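Workshop Newsletter
08/11/2021

From the back bench: the gripper, version whatever-we're-on-now

Okay, so a few of you asked at the last open night what I've been hunched over in the corner by the drill press, and I promised to write it up for the newsletter instead of talking your ear off next to the snack shelf. It's a hand gripper! Two fingers, a trigger, a stack of printed parts, and a camera looking down at the business end. I started it back in June thinking it would eat a couple of evenings. Ha.

The plan, if you can call it that, is to have a tool I can hold in my own hand and pick things up with, so I can work out how the fingers should move and what they should be shaped like before I bolt anything onto the arm. (The arm is the Yook kit that has been living under the bench at Fuvbridge since spring. Yes, I know it's in the way of the bandsaw. It's moving, I swear.) Building the hand first means I get to find out all the dumb stuff early, with no motors involved and no chance of putting a printed elbow through the window.

So, printing. All the finger parts came off the big machine by the door, in dark green, which was the spool that was loaded and had enough left on it. I ran the first pair at 50 percent infill and they were fine, and then I got nervous and ran a pair at 100 percent and those were also fine, only heavier and they took forever. If you were waiting for the printer that day, sorry, that was me. I've gone back to the lighter ones and can't tell the difference in the hand.

The linkage gave me way more trouble than the fingers did. My first brackets just had a bare hole for the pivot, plastic turning on a steel pin, and after an evening of squeezing the trigger while watching TV the holes had gone oval and the fingers flopped around like a loose tooth. I drilled them out and pressed in brass, and what a difference! It's smooth, it doesn't wobble, and it makes a nice little click when it opens all the way. If you're doing anything that pivots, please go bug the hardware drawer for brass before you do it the way I did. Press it in slowly and keep it square. I cracked one bracket by getting impatient with the vise and had to wait on a reprint.

Then there's grip, which is where I've spent most of my time lately. Bare printed plastic is slippery. I could pick up a wooden block all day long, but a marker pen would just squirt out sideways, and don't get me started on the glass jar (it was a short drop, it landed on a rag, we're all friends again). I wanted something softer and grabbier on the inside faces, and I wanted it that same night, so on went the black stuff, pulled around by hand and squashed down with my thumb. 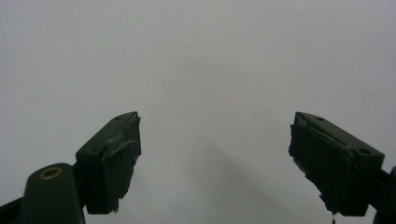

I had big ideas about casting proper pads out of silicone. I even drew up a mold, with a little lip around the back so the pad would snap over the finger. I may still do it. But the quick and ugly route has taught me a lot for very little money, mostly about where the load goes. I'd assumed everything would get held right at the tips, and then when I started grabbing real things I kept catching them lower down, and the wear followed. So any molded pad needs to be thicker down there than I drew it, and it needs a better way of holding on along the bottom edge. Wrinkles bother me less than I thought they would. I've got a pet theory that they help a bit with round things, but I haven't tested that in any way you'd respect.

Screws next. I've left a pair of small holes in the top of each finger block so I can swap fingers without taking the whole linkage apart, and I'm so glad I did, past me was having a good day. Self-tapping screws straight into the plastic are okay for a few swaps and then they start to feel mushy. I ordered some heat-set inserts from Hiltance and I'll put them in on the next pair. If anybody has the good tip for the soldering iron (the flat one, it used to be in the tin with the blue lid) could you please put it back in the tin with the blue lid?

The camera is a cheap wide-angle one, and my main advice is to test it against the surface you're going to work on. I set up on the nice plain gray sheet and it was easy to follow the fingers opening and closing. When I moved over to the messy end of the bench, dark green fingers against dark clutter, I could hardly make out what the tips were up to when I played it back. I might print the next pair in something brighter. Orange, maybe. I'm told we have half a spool of orange and that it strings like crazy, so wish me luck.

For anyone who wants to follow along at home, I've put the files in the shared folder under Havosent, which is what I named the project at one in the morning and now I'm stuck with it. There are 3 finger shapes in there: the straight one, the angled one I'm using, and a curved one that looked great on screen and can't pick up anything flat. I'd start with the angled one. Print it on its side so the layers don't split when you squeeze, and check your pivot holes before you press anything in, my printer settings run a touch tight.

What I'd love from you all is stuff to pick up. Weird stuff! I've been through everything in my kitchen drawer and my own toolbox, and I've gotten way too good at grabbing the same marker pen. I've put a shoebox next to my spot with a note on it, so drop in anything that fits and that you won't cry over. Soft, lumpy, slick, bendy, all welcome. No more jars please.

I'll have the gripper out on the bench next open night, so come and have a squeeze. It takes a minute to get used to the trigger, the spring is stiffer than it needs to be (also on the list), but you'll get the hang of it. And if you've ever cast silicone in a printed mold and gotten it back out in one piece, come find me, I'll bring cookies.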